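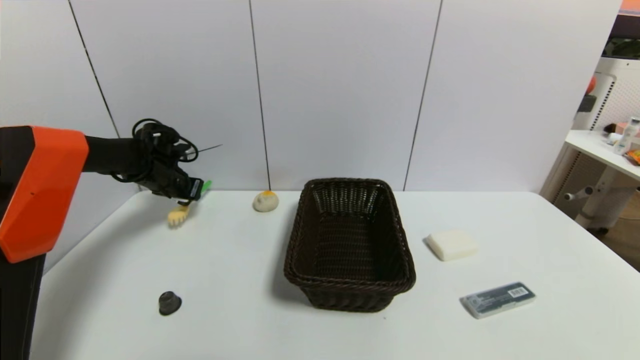

5. Setting up the Besetti basket on your table

By now the basket should be out of its carton and you will have read section 4 on checking the rim and weave. If you skipped that part (plenty of people do, and we can't say we blame you) please go back and do it before you put anything in, as a loose end is far easier to tuck home while the basket is empty.

What follows takes most households 30 minutes the first time, and a good deal less after that. It covers clearing a place for the basket, sorting the odds and ends that are going to live in it, and filling it so that you can find things again. The Fulitach drawer trays are dealt with separately in section 7.

Before you start

You will need:
The basket, part no. 533
A clear table with a smooth top, pale if you have the choice, so small things show up
A soft dry brush or a clean paintbrush
A dry cloth
The things you mean to keep in the basket
A bag for rubbish

Note: The basket is sold without a liner. If you ordered the cotton liner from Gourlay, leave it to one side until step 9.

5.1 Placing the basket

1. Wipe the table down and let it dry fully. Wicker will happily drink up any moisture left underneath it, and you may not notice until you next lift it and find a mark.

2. Brush out the inside of the basket, working along the weave and not across it. Pay attention to the corners, where bits of cut cane like to lodge. Turn the basket over, give the base a pat with the flat of your hand, and brush that too.

3. Stand the basket in the middle of the table. It is longer than it is wide, and for sorting we find it best to have one of the short ends towards you, with the length of it running away to the back. This leaves you a good stretch of table on either side, and you will want both.

4. Press lightly on each corner of the rim in turn. A basket made by hand may rock a little when new. If it does, leave it overnight with a couple of heavy books inside and try again in the morning.

CAUTION: Do not trim the base with scissors or a knife to stop it rocking. The strands there hold the sides up.

5.2 Sorting what goes in

This is the part people rush, and we do understand. You have a lovely new basket and a heap of small things wanting a home, and the temptation is to scoop the lot in with your forearm and call it done. Please don't! Ten minutes of laying things out will save you rummaging all through November, when everyone is indoors and everything gets used.

5. Empty the drawer, bowl or carrier bag where your odds and ends have been living, and put each thing down on the table by itself with a bit of space round it. Keep the area right beside the basket free if you can, so you aren't forever knocking things with your sleeve.

6. Move things to the part of the table they belong to. The arrangement below is only the one we use in our own workroom, so do swap the sides over if you are left-handed or if the light is better the other way.

Back left: handled things, such as a child's spatula or a little spoon, and anything rounded that might roll. The back of the table is safer for these, and if your table stands against a wall, better still.
Front left: caps, lids and tiny cups. Stand them upright so they stay put.
Right, towards the back: sponges and bars of soap.
Right, towards the front: flat boxes and packets. Turn them so you can read the printing.

7. Go round once more and be a bit firm with yourself. Anything broken goes in the bag. A cap with no bottle may stay for one week while you look for the bottle.

Note: If a small thing has a twin somewhere else in the house, bring the two together now. You will never do it later.
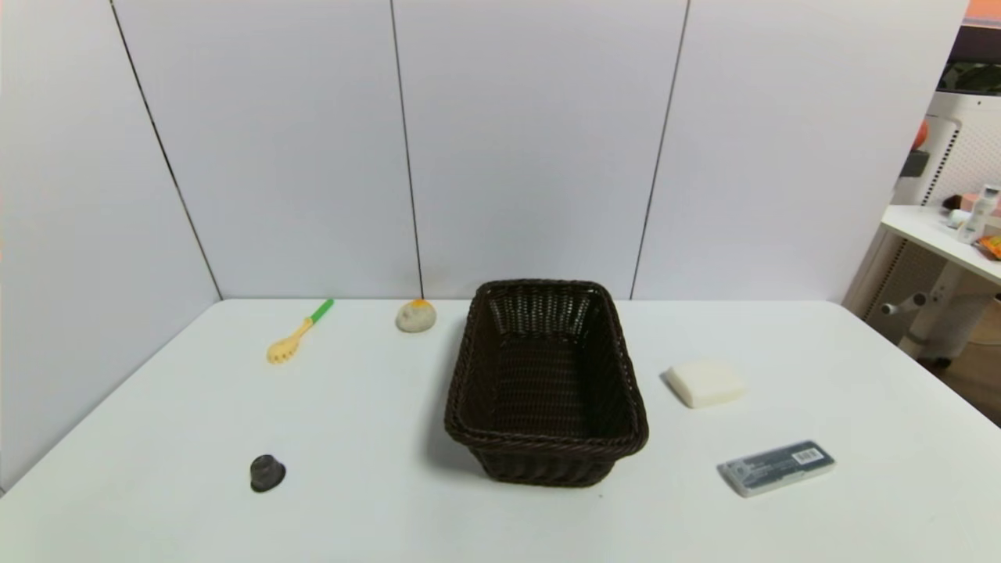

8. Feel each item before it goes anywhere near the wicker. Sponges are the chief culprits here. One that seems dry to a quick touch can still be damp in the middle, so give it a proper squeeze over the cloth, and if the cloth comes away with so much as a spot on it, put the sponge on a sunny windowsill until tomorrow. Soap should be dry all over and, if it is unwrapped, kept in a dish or a twist of paper.

CAUTION: Never put wet or greasy things straight into the basket. Water swells the strands and grease darkens them for good. Neither is covered by the guarantee.

5.3 Filling the basket

9. If you have the Gourlay liner, fit it now. Push it well down into the corners first, then fold the top edge over the rim and smooth it along the long sides. It will look baggy for the first few days.

10. Flat boxes go in first, laid along one of the long sides, with any label facing up. If you have several of different sizes, put the largest at the bottom.

11. Next come the long things. Lay spatulas, spoons and the like along the length of the basket, all with their handles pointing the same way. Slotted heads can catch on an unlined weave, so set these down gently and lift them straight up when you take them out.

12. Put sponges and wrapped soap at the far end. They are light and they make a soft buffer for whatever is next to them.

13. Small and round things go in last, in their own pot or in one of the Brasura inserts if you bought the set. Without some kind of pot they will be under everything else within the day.

14. Stop while you can still see a little of the basket floor or the liner. We know it seems a waste of good space. Leave it anyway.

Note: The rim is for lifting, with a hand on each long side. Please don't carry the basket by one end when it is loaded. The rolled edge is strong but it was never meant to take the whole weight from one spot.

5.4 Choosing where it lives

15. Once it is filled, decide whether the basket is staying on the table or going to a shelf. A shelf should be deep enough to take the whole base, with nothing hanging over the front.

16. Keep it at least 80 cm from radiators, ovens and hobs. Dried-out wicker creaks for a bit and then it snaps, usually at a corner, and there isn't a great deal you can do about it afterwards.

17. Pull the basket forward every now and again and wipe beneath it. If it stands against white panelling or painted wall, leave a finger's width behind so the rim doesn't rub.

CAUTION: Small parts such as caps and lids can choke a young child. If there are little ones about, the basket belongs well out of reach, whatever is in it this week.

5.5 If things aren't quite right

The basket smells slightly of hay. Quite normal when new. Stand it near an open window, out of direct sun, and it should fade in some 5 days.

A strand has lifted on the inside wall. Damp it with a fingertip, wait a minute, and ease it back under its neighbour with a blunt knitting needle. Let it dry before you refill.

The sides have started to lean outwards. It's too full. Take everything out, go back to step 5, and be a little harder-hearted at step 7.

There is dust in the weave. Use the soft brush again, or the hand nozzle of a vacuum cleaner on its lowest setting. Don't rinse the basket under the tap.

Brown marks have appeared on the table. Loose colour sometimes comes off a dark basket in its first weeks. A barely damp cloth normally shifts it from a wipe-clean surface. On bare or waxed wood, put a mat underneath before you start.

Section revised 16 July 2020. For cleaning and seasonal storage, carry on to section 6.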